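Guides > Shared house > Washroom > Section 4: Setting up and wiping down the sink

4. The washroom sink

I wrote this section after my second month in the house on Varghese Lane, when I finally got the sink set up in a way that everybody could live with. Grażyna Witkowska wrote the kitchen section and she's a lot stricter than me, so if you came here straight from hers, relax a little! The big white sink is forgiving. It's deep, it's square, it has a nice wide rim, and most of the trouble comes from people piling things on that rim until there's no place left to put your elbow.

4.1 What goes on the rim

Keep the small stuff on the right and the bottle at the front left corner. I tried it the other way for a while and kept knocking the bottle into the basin every time I reached for the faucet.

1. Clear the whole rim first. Yes, all of it, even the thing you think belongs there.
2. Put the container with the blue lid on the right side, with the white holder next to it.
3. Stand the blue bottle at the front left corner. Check that the cap is closed all the way.
4. Lay the pink cloth over the front edge, near the bottle. It doesn't have to be folded (mine never is).

Note: anything that doesn't fit in those spots goes in the Tornik cabinet out in the hall. Second shelf, please – the top one is Bogdan's.

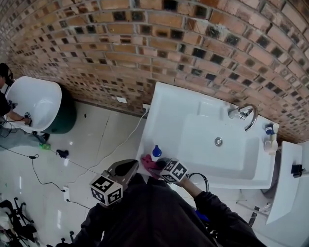 Fig. 4-1. Working on the rim with the pink cloth.

4.2 The daily wipe

I do mine at 7 in the morning, before the line forms, and it's quick enough that I can hear my coffee still dripping when I'm done.

1. Run a little warm water and rinse the cloth.
2. Wring it out well. A dripping cloth just moves the puddle from the rim to your socks.
3. Start at the back behind the faucet and work toward yourself, down one side and then the other.
4. Lift the bottle and wipe under it. Same for the holder, where you'll find a ring if it's been skipped.
5. Go over the faucet last and dry it with a towel if you like it shiny. I do!
6. Rinse the cloth again and hang it back over the edge.

Caution: there are outlets low on the brick wall. Never splash, spray or mop toward them, and don't drape the wet cloth anywhere near the white cable.

4.3 The weekly clean

Use the Getine liquid for this one. I mix 100 ml into a small bucket with 700 ml of warm water, and that does the basin and the rim with some left over for the outside of the sink.

1. Take everything off the rim and set it on a dry towel.
2. Wipe the basin from the top down, corners included, and finish at the drain.
3. Leave it for as long as it takes to wipe down the wall bricks beside the sink with a barely damp rag – stay well above the outlets.
4. Rinse with plain water until the suds are gone, then put the rim back the way it was in 4.1.

Caution: don't mix Getine with any other cleaner, and open the door while you work.

If the basin drains slowly, stop there and go to Section 6. Bogdan Pietrzak has the tools for that and would much prefer you ask him before you start poking around in it.

Questions about this guide: leave a note for Grażyna in the hall | © Varghese Lane House | Back to top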